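Ticket 382, Olen bench cell
Opened by Nga Lâm, September

Hi all, and thanks for being so patient with us on second shift! The arm still stops short of the red cube in the black square, so we're placing by hand again, which we'd all rather hoped was behind us.
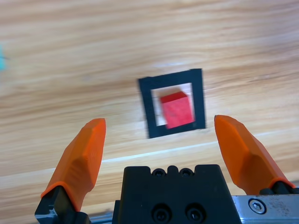 Who restarts the cell after a stop now that the packers have moved over?
Whoever is on the bench, once Mesfin has signed them off.

Mesfin Ayele, 2:35 pm: I've reloaded the taught position, so please run it again when you get a minute (and do take your break first).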